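September, late, kettle on

I said I'd keep this thing going through the fall and then I skipped almost the whole first half of the month, so let's call this a catch-up and not feel bad about it. It's 9:40 at night, my knees hurt, and I've got one of the good cookies from the tin because I earned it. The bathroom is done! Well, the floor part of the bathroom. The medicine cabinet is still a swamp and I'm not going in there until I've slept.

What set me off was the shower curtain. I'd been telling myself it was supposed to be that color at the bottom. Then this morning I was brushing my teeth and looked down at the hem and thought, no, I bought that white. I remember buying it white. So the curtain went in the washer with two old towels to scrub against it (a trick I read somewhere years ago and it does work), and with the curtain down the whole room looked naked and dingy and I figured I might as well go ahead and do the rest.

I have opinions about that room. When I moved in from Satesthorpe I was so happy to have a bathroom with tile that wasn't pink that I didn't look very hard at what I was getting. What I got is big pale tiles, floor and walls the same, a sort of beige that goes gray when the light's off. They look lovely in the listing photos. To live with, they show every hair. I'm one person with a normal amount of hair and you would think I kept a sheepdog in there. But there's less grout than in the old place, where it was all those tiny hexagons and I went after them with a toothbrush every spring, so I'm not complaining. I'm complaining a little.

Anyway. Everything had to come out first. Trash can, scale, the stack of magazines I keep pretending I'll finish, the plunger in its holder, the stool from Rundholm that I bought to hold towels and that holds one towel and a lot of laundry. All of it went in the hallway, which meant I spent the rest of the day climbing over it to get to the phone, the door, the fridge. I stubbed the same toe on the stool twice. The scale I stuck behind the coat rack and I may just leave it there until Thanksgiving, see how we both feel.

Swept, then vacuumed the corners with the skinny attachment. The corner back by the toilet is the worst one, it's dark in there and you can't get a broom at it straight, so you end up lying on your side with your cheek more or less on the floor, asking yourself about your life. I found a bobby pin, a cotton swab, the cap to a travel toothpaste from the trip before last, and an earring back. No earring. I've checked the jewelry dish and everything's got its partner, so I don't know whose ear that belongs to. It's in the dish now in case someone claims it.

Then the mopping, and here I want to put down what I did so I remember next time, because I always forget and I always use too much. Bucket half full, warm water, 2 capfuls of the Bovari floor stuff and that's IT. Last time I free-poured and the floor was sticky for a week, my slippers made a noise like tape coming off a box. Two capfuls. Go over it once, dump the bucket, go over it again with plain water. I opened the window and put the fan in the doorway pointing in, and set the timer for 40 minutes and went and had lunch like a lady. Tuna on toast, the last of the tomatoes from the windowsill. They weren't great tomatoes but I grew them, so they were great tomatoes.

While I was eating I got into one of my moods where I start pricing things. I had three tabs open of bathroom rugs. There's one at Sarpong with a fringe that I've been visiting for months like a puppy in a store window, and it's 60 dollars, for a rug you drip on. I closed the tab. I opened it again. I closed it. I'm writing down that I closed it so that when a package shows up next week I'll know exactly who to blame.

The timer went off in the middle of this and I went back in with the mat. 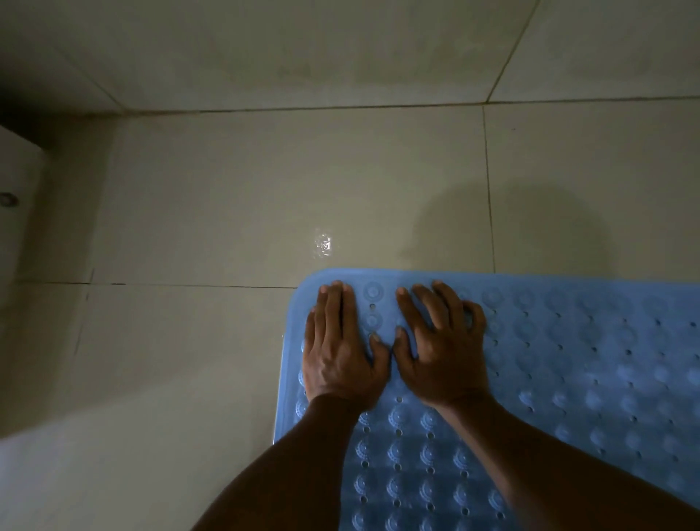
I've gone back and forth on the blue mat more than a grown woman should. I bought the rubber kind after the slip last winter, the one where I grabbed the towel bar and the towel bar came with me (two holes in the wall, a lot of spackle, a bruise the shape of Florida). I wanted something that would stay put and I didn't much care what it looked like. It's see-through, sort of, light blue, like a jelly shoe. My sister thinks it looks like something from a public pool. She has a point! But I like that I can pick it up and hose it off, and I like stepping out and feeling it hold, and at my age I'm allowed to choose the pool mat over the broken hip.

The thing with a rubber mat is you have to press it. You can't just toss it down and walk off, or at least I can't with mine, it'll ride up at one end and wait for you. Palms flat, lean in with your weight, push from the middle out to the edges, then go around the corners again. I do it on my knees with a folded towel under me. Then I give it a tug to see if it means it. It took me a few rounds today, and I was also trying to get it to line up with the tile lines, which is a sickness I've had since childhood. If a thing is laid on a floor that has lines, the thing should agree with the lines. I used to straighten the placemats at other people's houses. I once straightened a rug at the dentist.

And after all that I stood in the doorway with my hands on my hips for a good long minute, just admiring. There's a kind of quiet a clean bathroom has. I'd like to bottle it.

The walls are another story. I did the lower part with a rag while I was down there and they still look smudgy to me, kind of cloudy gray in patches, and I can't decide if that's dirt or soap or just the way the tile is made. I scrubbed one spot hard with baking soda and then stepped back and could not for the life of me find the spot again. So maybe it's the tile. Or maybe it's the light in there, which comes in sideways and isn't kind to anything, me included. I'm going to try vinegar on a small patch behind the door, and if that doesn't change anything I'm going to declare it a finish and move on.

The curtain came out of the wash white, by the way. Actual white, all the way down to the hem. I was so pleased I called my sister to tell her and she said "okay" in a voice. I hung it back up damp, the way you're supposed to, and lost one of the rings down behind the hamper and had to move the hamper, and behind the hamper was a whole other civilization, so then I had the vacuum out again. Fine. It's done now.

Things still sitting in the hallway as of tonight:

- the stool (it's going back, I just want one evening without it)
- magazines, which I did sort, and by sort I mean I read one about a couple who restored a barn
- the trash can, drying upside down on newspaper
- a bag of half-used shampoos I have to be ruthless about

The shampoos. Why do I do this? I get three-quarters of the way down a bottle, decide it's making my hair flat, and buy another, and then I can't throw out the first one since there's still some in it. There was one in there that I'm pretty sure I moved here with. It had separated. I tipped it back and forth for a while like a lava lamp and then I put it right back in the bag, so you can see how the ruthlessness is going.

Tomorrow I want to get to the medicine cabinet if it's raining, and if it's nice out I'm going to rake instead and feel no guilt. I also need to remember to buy: sponges (the yellow ones, not the green, the green fall apart), a new liner for the trash can, light bulbs for over the mirror, lemons. And look at the caulk along the tub before it gets cold, there's a stretch near the faucet that's pulling away and I've been looking at the ceiling every time I'm in the shower so as not to see it.

Had my bath at eight, first one on the clean floor. Lit the fig candle. Stepped out onto the mat and it didn't budge, and I got water everywhere, naturally, all over my nice tile, and wiped it up with the one towel from the stool.

Tea's gone cold. There's one more cookie and then the tin's down to the coconut ones, which I don't even like. I don't know why I keep buying the assortment.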